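Went to the Samance open day up in Gistham this afternoon and I've got thoughts, so bear with me for a few posts

First off, it was rammed. They'd planned for 80 people and the queue was out past the bike racks by the time I got there. Tea ran out, biscuits didn't

Talk from Arben Krasniqi on how they teach the robots small household jobs. 16 minutes, no slides, best bit of the day for me. He was very frank about how often things get dropped!

Then they let us through to the demo room in groups and you could ask whatever you liked. I asked too much (sorry to everyone behind me)

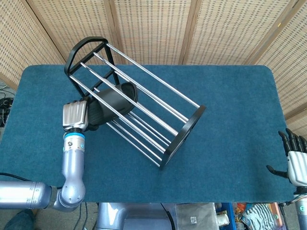
The two-handed robot was the one I'd come for, and I stayed for 3 goes of it. What got me was how fiddly the job is – the left hand has to reach in between all those shiny chrome rods to get hold of the end of the black cylinder, and the gaps don't look generous. The right hand was well out of the way over the other side of the mat, fingers open. I asked Todor Mladenović why they'd picked something so reflective and he said shiny metal is a pain for the cameras, so it's good practice

Next one's in May apparently, and they're hoping to have the Clument people along too. I'll be going, if anyone wants to share a lift give me a shout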